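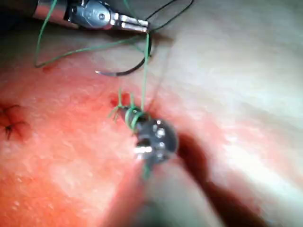

Edivwood Skills Center Opens Registration for Two-Day Suturing Course

EDIVWOOD, 16/02/2021 – The Edivwood Skills Center will offer a new course in basic and intermediate suturing when its summer program starts in June. The course, called Nartey, runs for two days and is open to surgical residents, surgical assistants and operating room nurses. Registration is open now. The fee is $359 per person and covers needles, thread, practice tissue and a printed workbook.

Nartey deals with one job only, closing tissue with needle and thread. It was written by Adanech Asfaw, head of teaching at the center, and Kofi Fiadzo, a general surgeon who has taught evening classes there since it moved to the Zakinholm building.

"We kept seeing the same problems in people who had already done a general skills course," said Asfaw. "The needle goes in at a slant, the bites are uneven, and the thread ends up wrapped around something it shouldn't be. Those are small things and they can be fixed, but you need time at the bench and someone watching."

The first morning covers holding and loading a curved needle, the angle of entry, and following the curve of the needle through the tissue. The afternoon is given over to the running stitch. Participants work on the spacing of their stitches and on keeping an even pull on the thread while the next bite is placed.

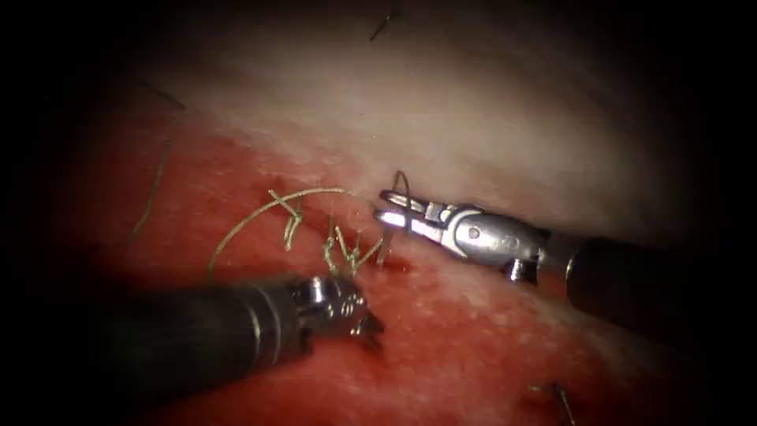
A curved needle held in a needle driver enters the tissue next to a line of stitches in pale greenish-yellow braided thread.

On the second day the class moves on to knots and thread handling. This part includes work with long strands, which are harder to manage in a small field of view, and with threads of different colors. Fiadzo asked for the colored thread to be included after using it in his evening classes.

"If one strand is green and the other is black, you can follow each of them and see where they cross," said Fiadzo. "With two strands the same color a beginner loses track of which end they have hold of. Later in the day we take the colors away again."

Each class has seven participants and two instructors. Participants work at their own bench and repeat each exercise until an instructor signs it off in the workbook. Anyone who does not complete all the exercises may come back for an open bench evening at no extra charge.

Practice materials for the course are supplied by Stusetti, which also prints the workbook. Araba Annan, education manager at Stusetti, said the company had changed the order of the exercises after a trial class at the center.

"The trial group wanted the running stitch earlier and the knots later, and that is how it is now printed," said Annan. "We also made the diagrams bigger."

No earlier course is required. Participants should have some experience with basic instruments and should bring their own magnifying glasses if they use them. Lunch is included on both days. Parking is behind the Zakinholm building, with the entrance on the north side.

Places are given in the order in which completed forms arrive. Employers may book for more than one member of staff using the group form, which is available from the front desk.

Press contact: Abena Ankrah, Edivwood Skills Center
Course registration: Wumpini Nyarko, course office, Zakinholm building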